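Handheld gripper demos: thin things like necklaces keep getting missed. How do you record these?

Posted in: Data Collection > Handheld rigs
Tags: demonstrations, small objects, two-hand, relabeling

pinchpoint_ro

I collect demonstrations at home for a tidying policy. The setup is two handheld parallel grippers, one per hand, each with its own camera. The tasks are all "pick up the small thing and put it in the box." I have 378 episodes so far across jewelry, keys, hair clips and earbuds.

The policy trained on these does fine with keys and clips. With necklaces it closes the fingers just above the strand, lifts, and goes to the box with nothing in the jaws. With stud earrings it mostly pushes them along the sheet.

When I go back through my own recordings I can see that I also miss a fair amount. I usually get the necklace on the second or third try, and I have been leaving those tries in because I read that recovery behavior is useful. I have not been marking them in any way.

The bed is the work surface. I put the items out near the middle, keep the cardboard box on the left, and work from the foot of the bed. I change the layout every few episodes but not every time.
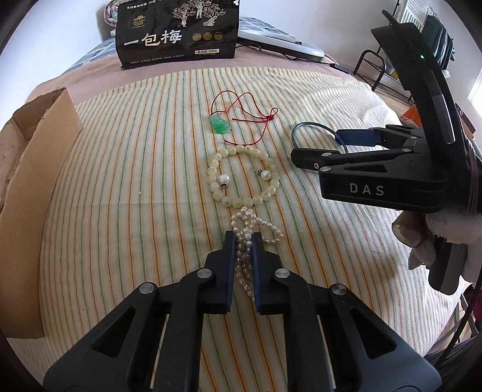

View from one gripper at the pearl strand, with the bracelet, studs and jade pendant still out.

My questions are these:

Should I cut the failed tries, keep them, or label them?

Is a soft bed a bad surface for this? I could move to a desk, but the policy is meant for bedrooms.

Do I need to reset the layout every time? It takes longer than the episode does.

Any advice on the studs would also help. I pick them up by the post when I can, but the post points a different way each time.

I run the logging with Itum at the default rate and train on a single card, so I can't just throw ten times more data at it. I can do maybe 30 episodes in an evening before my hands get tired and the quality drops.

slowhands

We had the same thing with shoelaces and charging cables. Going through your points in order.

Failed tries. Label them. Cutting them all gives you a policy that has no idea what to do after a miss, and leaving them all in unmarked teaches it that closing on air is a normal step. What worked for us was to keep a miss only if the episode shows the whole thing: close, open again, back off a little, close on the object. If you closed on air and then carried on toward the box before noticing, throw that part out. Those are the ones that hurt. I would bet you have several in your 378, and it would explain lifting with nothing in the jaws.

We went through ours by hand. It took two evenings with the Lindow viewer, which lets you step through both wrist cameras side by side and put a tag on a time range. You can do it with any video player and a spreadsheet if you don't mind typing times in.

Height. Your policy closes above the strand, and I think that comes from how you approach. A strand lying on a sheet is only as tall as one bead. A person holding the gripper will often stop short because pressing the fingers into the mattress feels wrong. Press down. Let the fingertips sink into the sheet a little on each side of the strand and then close. On a mattress you have room to do that safely, so the bed is a good surface for this. On a desk you would have to be much more exact.

Do check that your pose tracking doesn't jump when you press. Ours did, slightly, and we had to drop a batch.

Where to grab. Pick a rule and stay with it. If you take the strand at the nearest loop in one episode and at the end in the next, with the same layout, the model has two right answers and will go somewhere between them. For anything that lies in a coil we always take the outer part of the loop closest to the gripper. For the pendant on a cord, take the pendant itself if you can reach it. Cord is thin, it tangles, and it will slide through padded fingers if the grip is weak.

Resets. Yes, every time, at least for the item being picked. You don't have to move the whole bed. Pick up the necklace, drop it from a few inches, and whatever shape it lands in is your next start. That takes a couple of seconds. Move the other items every five episodes or so.

Studs. I would collect these as a separate task first. We needed 115 episodes of small metal parts alone before we saw reliable picks, and that was after the cable task was already working. Use the very ends of the fingers and line them up across the post. If the post is flat against the sheet, go for the head.

tbl_corner

just use more data. we were at 1150 before ours got good at anything thin. also change the sheet. a striped one could confuse it, get a plain one

slowhands

I wouldn't switch to a plain sheet for good. If the policy is meant for bedrooms it will see stripes. Use three or four different sheets and rotate them. Same with the other things lying on the bed. Leave some out, and swap them between sessions so the model doesn't learn to steer by one package or one pillow.

More data does help, but the original post says 30 an evening. At that rate I would fix the labels first and see what changes.

bracket_and_shim

Adding one thing about using two hands, since the post doesn't say what the second gripper is for during the pick.

If it sits idle, hold it in the same rest position every time and keep it out of the way of the first one. In our early Ziltmont recordings the idle hand drifted toward the object whenever the person was about to close. The policy picked up on it and both arms went in and bumped each other.

If you do use it, have it pin the sheet or the far end of the strand while the first gripper lifts. That helps a lot with tangled cord. Decide per task and write it in the episode notes so you don't mix the two.

Also wipe the finger pads now and then. Lint from bedding builds up on them and beads start to slip. We use a damp cloth between sessions.

pinchpoint_ro

Thanks. I went through the first 115 episodes and tagged the misses. A lot of them are the bad kind, where I start toward the box and come back. I cut those parts and am retraining on the rest tonight.

I tried pressing into the mattress and it is much easier to get the strand on the first close. Tracking looks steady so far. The second gripper has mostly been idle, and I can see it wandering in the side camera view, so I'll set a rest position for it.

Studs will wait until the necklaces work. I export through Vik and it drops time-range tags unless you turn on the extra fields option, in case anyone else is doing the same.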